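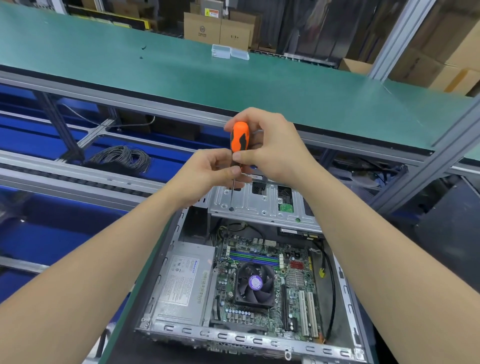 Screwdriver over the drive bay bracket, case on its side.

July 25, 2022

I spent most of the past week on the step segmenter and very little of it went the way I planned. The segmenter is the part of Clendent that takes a head camera recording of somebody working and cuts it into steps. Reach, grip, line up, turn, let go. Later on those steps become the labels the planner trains against, so if the cuts are bad everything after them is bad too.

PC cases are our current test set. We have 488 clips as of this morning. The screw steps have been the worst from the start. With both hands on the driver, the tracker kept swapping left and right. The handle covers half the fingers, the hands are close together, and every swap made the segmenter think a new step had begun. One clip came out with 100 cuts in it. Tymofii Prokopenko printed the timeline for that one and taped it to my monitor.

My first fix was to raise the confidence threshold. That got rid of the false cuts and also a good number of the real ones. I backed it out after a day.

The second fix was to use the forearms. They come in from the bottom corners and they are much easier to follow than fingertips, so now each hand gets its left or right tag from the arm it is attached to. If the arm is out of view, the tag carries over from the last time we saw it, for up to 3 seconds. Swaps are mostly gone. There are still a few when the arms cross.

What I have not fixed is the tip of the screwdriver. The shaft is thin and gray and the bracket behind it is silver and full of holes, and the detector likes to put the tip in whichever hole is closest. Bello Olatunji thinks we should stop detecting the tip and project it from the handle instead. I think he is right, but it means measuring every driver we use.

The config loader also broke in June and I only noticed on the last run. It was ignoring the frame limit and stopping at 1000. That one was a typo, mine.

Next up is the handle projection, starting with the orange driver.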